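Manipulation Research Board > Methods and Results > Wrist-view demonstrations and the "last inch" labeling method

Started by gratska_lab_admin
5/20/19

Members are invited to comment on the labeling method set out below before it is written up for the Drollmont workshop. The method concerns wrist-camera recordings of simple tabletop pick and place work. Each episode is divided into an approach, a contact phase and a retreat. Under our earlier practice all three were weighted equally in training. Under the present proposal, only the final stretch before contact and the first moments after it receive full weight. We call this portion the last inch.

In our trial, the weighted policy completed 80 percent of placements. The equal-weight policy, trained on the same episodes, was clearly behind it. Most of the remaining failures happened where the target met the edge of a container, and those are the views annotators find hardest to label.
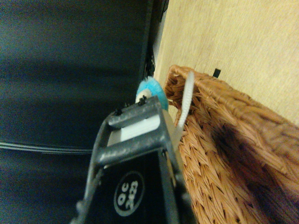 pillai_controls wrote:
I would ask the authors to state how contact was determined. If it was judged by eye from the wrist view, the boundary between approach and contact will move from one annotator to the next. A gain of this kind could come from the labels as easily as from the weighting.

gratska_lab_admin wrote:
The point is accepted. Contact was judged by eye. Each episode was labeled by 2 annotators working separately, and where they disagreed by more than 9 images the episode was returned to both of them. We did not use gripper current as a signal, as soft items produce very little change in current when first touched.

trorkach_reader wrote:
With respect, I do not believe that answers the objection. Two people can agree with each other and both be late. At Trorkach we compared labels made by eye with a thin force pad, and the labels made by eye lagged for soft items nearly every time. I would not accept the 80 percent figure as evidence for the method until a lag of that sort has been ruled out.

gratska_lab_admin wrote:
We would welcome a copy of that comparison. A constant lag would shift the weighted portion later in every episode, and the method should tolerate some shift. We have not tested how much. The trial used three weight settings, and the ranking of the policies was the same under each.

For the benefit of new members, the labeling procedure is repeated from the April notice.

1. Open the episode at normal speed and watch it once through without marking anything.

2. Mark the retreat first. Bare table beyond the fingers is a poor cue when taken alone, as it occurs in the approach as well. Step backward and forward until the direction of travel is certain.

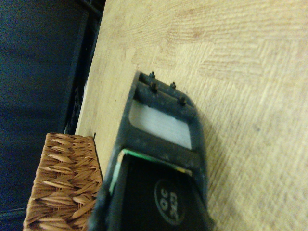
3. Mark contact. Step one image at a time and stop at the first image in which the item has visibly shifted or deformed. Where neither can be seen, enter "unclear" and leave the field open for the second annotator.

pillai_controls wrote:
Step 3 seems to me the weak one. An item may be touched well before it shifts. The procedure therefore records motion, and the write-up should use that word.

gratska_lab_admin wrote:
We agree that the wording is loose and will amend it. "First visible effect" may serve better than either term. The difficulty is greatest when a plush item lies close beside the fingers. A small gap and a light touch look much alike from the wrist, particularly with some motion blur.
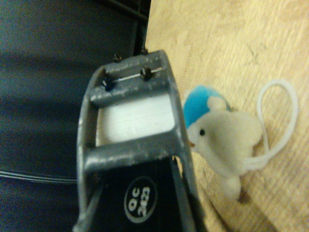
For such cases we are considering a range in place of a single mark, with the weight rising gradually across it. Episodes marked "unclear" would then be kept in the training set. At present they are dropped, and we recognize that this may favor the easier items.

trorkach_reader wrote:
Dropping them is a more serious matter than the lag, in my view. Please report the number removed and the kind of item involved. I will ask whether our force pad comparison can be released and will post it in this thread if permission is given.

gratska_lab_admin wrote:
Both will be included in the revised draft. The thread will remain open for comments on the range proposal.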